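**Euro cylinder keeps sticking on back door, replace or repair?**

**marlpit**
We've got a uPVC back door with a Birmont cylinder, fitted when the previous owners had the door put in. Over the past month the key has been getting harder to turn. It goes in fine and turns about a quarter, then stops. If I pull the key back a hair it frees up and goes the rest of the way. Same from inside and out.

I've sprayed it with the stuff from the garage shelf and it was better for two days, then worse than before. Is the cylinder finished or is it something in the door?

**tern_and_sons**
What was the stuff from the garage shelf? If it was general purpose oil, that's half your trouble. It picks up dust and turns to paste round the pins. Use a dry graphite or PTFE spray.

Also try it with the door open. If the key turns freely with the door open and sticks with it shut, the cylinder is fine and the door has dropped.

**marlpit**
It was oil, yes. Just tried it with the door open and it still sticks, maybe a bit less.

**hobbin88**
Replace it. A cylinder is cheap and it takes ten minutes. One long screw in the edge of the door, key in, turn it slightly until the cam lines up, slide it out. Measure from the screw hole to each end before you order, as they are often not the same length both sides.

**tern_and_sons**
I wouldn't buy anything yet. "A bit less" with the door open says there's some pressure from the frame as well. Put a new cylinder in a dropped door and you'll be back here in the spring with a snapped key.

**hobbin88**
He said it sticks with the door open. The door can't be pressing on anything when it's open. Cylinder.

**quillet**
Could be both. Mine was. I had a Clevent on the side door, same symptoms, and I cleaned it out, adjusted the hinges and it was good for another year before I changed it. Do you have the spare key? A worn key does exactly what you describe, and pulling it back a hair to make it work is the giveaway. 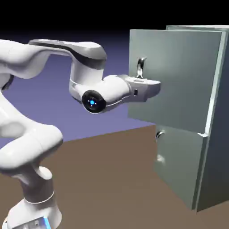 **Kikuchi**
*Moderator, Doors and Locks*

Agree with quillet, try the spare first. It costs nothing. If you've only ever used one key since moving in, it may be a copy of a copy.

On the oil, you can flush most of it out with a proper lock cleaner, let it dry overnight, then use the dry spray. Work the key in and out and wipe it each time until it comes out clean.

If you do end up replacing it, go for an anti-snap one. I wouldn't fit anything older to a back door now.

**marlpit**
Found the spare in the kitchen drawer. It turns nearly all the way without the pulling back trick. Still a little stiff at the end.

**tern_and_sons**
Worn key plus oil, then. Clean it and get a new key cut from the spare, not from the one you've been using.

**hobbin88**
I'd still change it. You moved in and don't know who has keys. That's reason enough even if it worked perfectly.

**quillet**
Fair point, that.

**marlpit**
Hadn't thought of that. I'll clean it for now and order an anti-snap one. Cakuris do one in the right finish. Measured 35 inside and 45 outside, does that sound normal?

**Kikuchi**
*Moderator, Doors and Locks*

Yes, common enough. Check it isn't sticking out past the handle by more than 2 mm or so on the outside, and order to suit if it is.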